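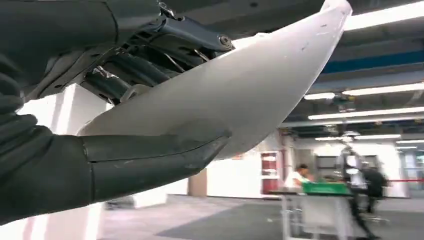 Sorting out the bits shelf before winter

I've been putting this off since the summer, but last Saturday I got the kettle on, put my oldest jumper on and went at the workshop shelves properly. Most of what lives on ours is spare trim, plastic covers, hubcaps and things that came off something and might go back on (they never do, but you can't throw them out, can you?). These are the tips I'd pass on.

Wipe before you store

Anything that goes into a crate grubby comes out grubbier, and by then the muck has set. For glossy white plastic I use warm water with a drop of washing-up liquid and a very soft cloth, then a second cloth that's only damp. Small dark marks will often lift with a bit of bicarb paste on a fingertip. Go gently – bicarb is a mild scourer and you can dull the shine if you get carried away. I did a whole cover like that once and it looked like a bathroom tile from 1974.

For smooth grey metal, skip the paste. A splash of white vinegar in water shifts finger marks, and then dry it straight away with an old tea towel. Wipe along the length of the piece and you won't get swirls.
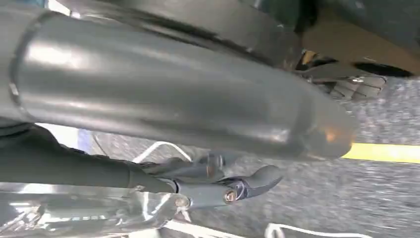 Smudges and faint streaks on smooth grey, the sort that hide until the light catches them.

Scuffs are another matter

You can scrub at a scuff all afternoon and it'll still be there, so do the fingernail test first. If your nail doesn't catch, it's on the surface and a dab of Carkell polish usually sorts it. If it does catch, you're into wet-and-dry territory, and I wouldn't go coarser than 800. Keep it wet, keep it moving, and stop sooner than you think you should!

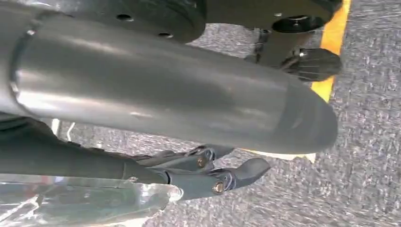

Matt finishes want the least fuss of anything on the shelf. My friend Ziad Zein polishes everything in sight and ended up with one shiny patch on a matt panel, which looked far worse than the mark he'd started with. The little scuffs and soft smudges on that big grey rounded piece are the kind I'd give one going-over with a damp cloth and then leave be. Do get into the screw recesses, though. They fill up with fluff, and a cotton bud dipped in soapy water does the job nicely.

Crates, labels and a roll of tape

I'm a convert to crates with slots in the sides. Air gets through, and you can tell at a glance whether there's anything in there. I stack them two high and no more, with the label facing out every time. Write big! My first lot of labels were lovely and neat and I couldn't read one of them standing up.

Big round things like hubcaps go flat on the top shelf, where they won't get crushed.
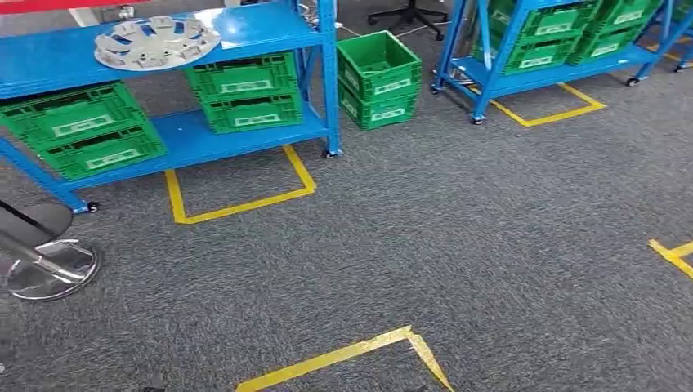

Measure your crates before you buy shelving, too. I needed 560 mm of clear depth and nearly came home from Paswood with something far too shallow. Casters are worth having if you sweep underneath, and I put yellow tape on the floor so the unit goes back to the same spot afterwards. Press the tape down hard along both edges or it'll lift. On carpet, hoover first and try a short strip somewhere out of the way for a day or two, as some tapes leave a sticky line behind.

Next job is the drawer of odd screws. I've got 40 jam jars saved up for it and no lids.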